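# Notes: when the service leaves the country

Speak slowly. Water on the left side. Start at the second slide, the title stays up while people sit down.
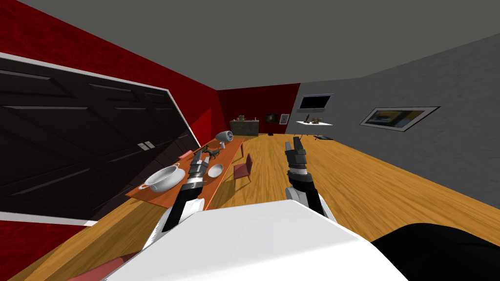 Good afternoon, and thank you to Sille Laxdal for the invitation. I want to talk about what happens to customers when a digital company closes in one market and stays open in all the others.

**The case (3 min)**

- Palico sold music and films by monthly payment. In October it stopped taking new customers in our region. The old ones could stay until their paid period ended.
- The e-mail was two lines long. Read it aloud, then pause.
- Many people had also *bought* films there, one by one. They thought these films were theirs. The contract said "licence". Explain this word, not everybody works with it.

**What we asked**

Veronica Pascu and I sent a form to 1,000 former customers. We received 74 full answers, so please do not take this as a national survey. Say this clearly, Oluf Bach will ask it anyway.

The most common complaint was about playlists, which surprised me. I expected money. One woman wrote that she had collected songs for her father during five years and could not save even the list of titles.

(If there is time: the story of the shared family account. If not, jump.)

**Where did they go?**

- Some moved to Stolura, which is smaller and has few films in local languages.
- Some went back to discs and to the library.
- Younger people mostly named free video sites. A few admitted to copying. I don't give numbers here, the group is too small.

**What I would like to see**

1. A notice of at least 100 days before closing.
2. A simple file with the customer's lists and purchases, which another service can read.
3. Money back for single purchases. Annick Hoarau disagrees with me on this point and she speaks after the break, so keep it short.

Change slide. Check that the sound is off.

**Questions**

Probable one: "Can a small company afford this?" Answer: Flolness did the second point with a very small team. Taner Şimşekoğlu has the details and sits in the front row, ask him to stand up.

Leave the slide with my address on the screen until the break.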